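Stulthorpe > Notes > Robot software

Getting the trash task out of one big file

7 November 2022

I spent most of the last stretch on the bedroom trash task and I want to write down what changed before I forget why. It is mainly notes for me and for Pilar, who takes over the task in December. If you work on something with two arms and a bin you may get something out of it too.

The job is simple to say. There is litter on the carpet, there is a wastebasket on the carpet, and the litter should end up in the wastebasket. The right arm picks. The left arm goes to the near side of the bin rim and waits there. If the right arm has to reach over the bin, or the liner folds inward, the left is already in place and can deal with it. When I started, all of this lived in a single file called pickup_main, which had grown to 1,190 lines. It had perception calls, arm motions, timeouts, logging and two different retry loops in it, and one of the retry loops could call the other.

I don't blame anyone for the file. I wrote a good part of it.

What I wanted to fix

The arms were not sharing state properly. Each arm had its own idea of where the bin was. The left arm looked up the bin pose once, at the start, and kept it. The right arm looked it up again before each drop. If the base shifted a little on the carpet between those two lookups, the right arm was working with a fresh pose and the left with an old one, and the distance check between the two grippers came out wrong. Most of the time it came out wrong in the safe direction and the right arm just refused to move. That looks like a planner failure in the logs, so I lost a good while tuning the planner when there was nothing wrong with it.

The second problem was Clarum, which is our name for the perception node. Clarum gives back a list of objects with a label, a pose and a score. The list was rebuilt from nothing on every call. An object that was seen, then hidden behind the forearm, then seen again came back with a new ID. The task code kept a set of IDs it had already tried and given up on, so a packet that had been given up on was brand new again as soon as an arm passed in front of it. I have a log where it tried the same tissue packet over and over until I stopped it.

The third was the thing Oriana Pereyra had been asking for all year, which was to be able to restart the task from the middle. She runs more sessions than the rest of us put together. If something stopped with a wrapper in the gripper, the only way out was to open the gripper by hand, put everything back and start again.

What I did

I moved the task over to Wavden, the behavior tree runner we already use for the kitchen jobs. The tree for trash is small. At the top there is a sequence: find the bin, park the left arm, clear the floor, go home. "Clear the floor" is a loop around four children, which are choose, grasp, carry and release. Each one is its own file now and each one can be run alone from the command line against a saved scene. Grasp is the longest. Choose is only a few lines, and I will come back to it.

Everything that both arms need to know sits in one shared scene record. The bin pose is in there with a timestamp. Either arm can ask for it, and if it is older than 700 ms the request blocks until Clarum gives a new one. I picked that number by looking at how long a full detection pass takes on the robot's own computer and adding some room. It may be too generous. The left arm now follows the bin pose while it is parked, with a small dead zone so that it doesn't jitter when the detection wobbles.

For the IDs, I put a tracker between Clarum and the task. It is nothing clever. It matches new detections against old ones by position and color histogram, and it keeps an object alive for a while when it is hidden. The robot knows where its own arms are, so I render the arm model into the head camera's view and mark which parts of the floor are covered. If an object was last seen in a covered part, its timer does not run. That one rule did more than the rest of the tracker put together.

Then there is the rim. The old code treated the bin as a cylinder with a hard edge, and the liner folds over that edge and sticks out and moves. The depth on a thin dark bag is poor anyway. I stopped trying to fit the liner. The bin model is now a cylinder for the hard part, and above it a soft ring that the planner is allowed to touch with the fingers but not with anything behind the fingers. Release happens at 80 mm above the ring. Lower than that and the fingers tended to drag the liner on the way out. Higher and light wrappers drifted.

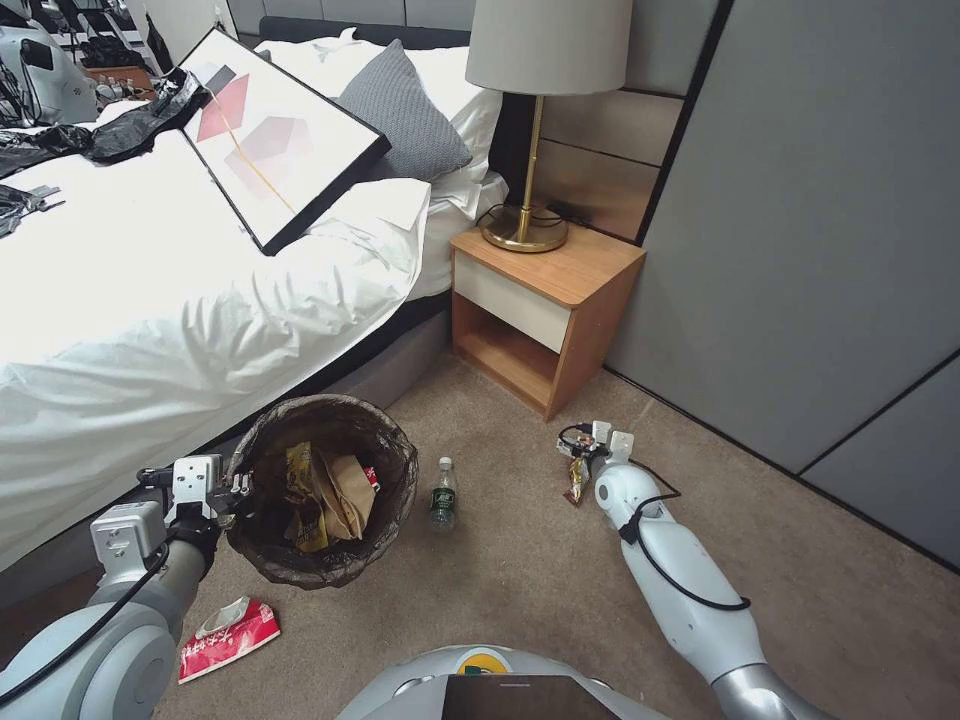
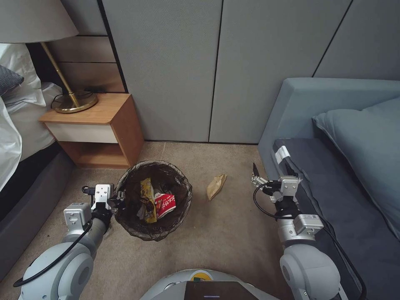 Left gripper at the rim of the wastebasket in both. In the first the right gripper has a gold-and-red packet; in the second it is open, with a crumpled tan paper on the carpet nearby.

How it picks what to pick

The choose step used to sort by score. The highest score went first, which sounds fine until you notice what gets a high score. Printed packets with strong colors do very well. Crumpled plain paper on a beige carpet does badly. So the robot would take all the bright things, spread over the whole floor, and leave the tan and brown things for last, when it had the least time.

Now it sorts by a cost. Distance from the right gripper counts, and so does how much the right arm has to fold up to get there, and there is a penalty if the path goes over the bin while holding something. Score only counts as a cutoff. Below the cutoff, an object is not dropped from the list. It goes into a second list, and when the first list is empty the head looks at each item on the second list again from closer. Plain paper mostly passes on the second look.

Bottles are a different matter. A clear bottle standing up gets a depth reading of whatever is behind it, so its pose comes out too far away. The label and the cap are the only parts that read well. For anything classed as a bottle I now take the pose from those two and assume it stands straight. If it is lying down I skip it for now. I know that is a hole and it is on the list for Pilar.

The other rule in choose is about what is not trash. The task only takes things from the floor. It sounds obvious, but the old code had no floor plane check at all, and anything with a wrapper label was a candidate, including things on the bed and things already in the bin. The bin contents were the worst, as they are exactly what the detector is trained to find. The fix is two masks. One takes out the inside of the bin ring. The other takes out everything that is more than a hand's height above the carpet, so the bed, the sofa and the nightstand all go away in one step. Bedding that hangs down low is still a nuisance.

Restarting

Wavden saves the state of the tree after every child finishes. I added the gripper state to what is saved: width, whether we think it holds something, and the ID of what it holds. On restart, the first thing the task does is compare the saved gripper width to the real one. If they agree and it was holding something, it goes straight to carry. If they don't agree, it throws away the held object and looks at the floor again. It never opens a gripper on restart without first being over the bin or over bare carpet.

Oriana tried this by hitting the stop at bad moments on purpose. She found two cases I had missed. In one, the stop came while the fingers were closing, so the width was neither open nor holding and the check gave a different answer each time. I now treat any width saved during a motion as unknown. In the other, the tracker came back up with an empty memory while the tree still had an ID for the held object, and release crashed when it looked up the label. The tracker writes its state to the same place as the tree now.

Things that did not work

I tried letting the left arm pick as well, on the side of the floor nearer to it. On paper it should save time. In practice, both arms want the space over the bin, and I ended up with a lock on that space, and most of the run was one arm waiting for the other. With the left arm parked, the right arm does all the work and the total time is nearly the same. I kept the branch, it is called aravena/dual-pick after the Aravena planner it was built against, but I wouldn't start from it.

I also tried a learned model for "is it held or not" from the wrist signals. Foil and thin film give almost nothing back through the fingers, and the model was no better on them than looking at the gripper width plus one camera check after lifting. I went back to the width and the camera check.

Left to do

The dead zone for the parked arm is set by hand. It should come from the detection noise. The soft ring assumes a round bin, so a square one will need its own shape. The time limit for the second list is a guess. And the log viewer still shows the old step names, which is confusing if you open a new run in it. Pilar has said she would sooner rewrite the viewer than patch it, and she can have it.

The old pickup_main is still in the repo under attic. Please don't import from it.

Recent posts
Saving tree state without slowing the tree down
Head camera to arm calibration, third attempt
Why the kitchen jobs got their own clock
Reading Wavden logs without the viewer
A short note on clear plastic and depth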